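## Oil or hard wax for a table we eat on every day?

**nidia_v**

Good evening to all. I have a kitchen table in pale wood and I must decide how to protect it before my sister comes to stay with her children.

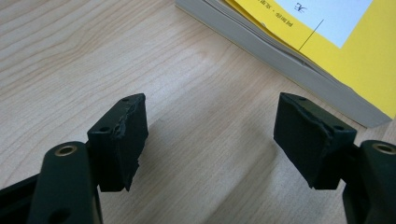

I have read very much in the last weeks and I am now more confused than when I started. One shop told me to use plain oil, because I can repair small marks by myself. The other shop told me that oil is a mistake with children and that I should take a hard wax oil, the one from Rustent. It costs much more and the tin is small.

We are eating at this table three times a day. There is tea, tomato sauce, and sometimes a hot pan that somebody puts down without thinking. I don't mind if the wood becomes a little darker, but I would not like it to become orange. My mother's table became orange and she was never happy with it.

Which one would you choose, and how many coats? Please excuse my English, I try to write it correctly.

Nidia

---

**hegazy_b**

Plain oil. I did ours 12 years ago and I still use the same kind. When there is a ring from a glass, I rub it with fine paper along the grain, put a bit of oil, wipe it off and go to bed. With a hard finish you have to sand the whole top if you want it even.

---

**MostafaEF**

> With a hard finish you have to sand the whole top if you want it even.

Sorry, I don't agree with this. With varnish, yes. A hard wax oil can be repaired in one place, I have done it on a worktop and on a stair. You see the repair for a week or so and then it goes.

Nidia, for tomato sauce I would not trust plain oil in the first months. It needs many coats before it resists anything. I put Rustent on my desk and on the table of my parents, 2 thin coats, and my father spills coffee like it is his profession.

---

**hegazy_b**

Your father's table is how old, Mostafa?

---

**MostafaEF**

3 years. I know what you will say.

---

**hegazy_b**

Then I say it. Come back when it is 12.

---

**noeline.t**

Hello Nidia. Before you buy anything, do you know what is on the table now? If it was sold already lacquered, neither of them will go in, you will only make it sticky. Put a drop of water on it and wait some minutes. If the drop sits there like a bead, there is a finish and you must sand first.

About the orange: linseed goes yellow, and in a dark corner it goes yellow faster. Look for a product with a little white pigment, they usually call it "natural" or "raw". Try it on the underside.

And please, the rags. Any cloth with oil must dry flat outside or go in water. They can catch fire when they are in a heap in the bin.

---

**nidia_v**

Thank you Noeline, I did the drop of water in two places. It went in quite quickly and left a dark spot, which dried after lunch. So I suppose there is nothing on it, or nothing any more.

I did not know about the rags! It is not written on the tin at the shop, or it is written too small for me.

---

**wistel**

17 days. That is how long my oil took to stop smelling, because I did it in January with the windows closed. Do it in warm weather if your sister can wait.

---

**MostafaEF**

My sister could never wait for anything.

On the coats, the most common error is to put too much. Wipe away everything that the wood didn't drink after a quarter of an hour. If it shines when you have finished, it is too much.

---

**hegazy_b**

With this I agree completely.

---

**nidia_v**

I have decided to buy the smallest tin of the hard wax oil in "natural" and to try it on the underside, with a bit of plain oil next to it. I will put tea on both and leave it overnight. Bouchra, I promise to be fair with yours.

Does anybody know if I must sand again between the first coat and the second?

---

**noeline.t**

Very lightly, by hand, only if it feels rough. Then take the dust off with a dry cloth.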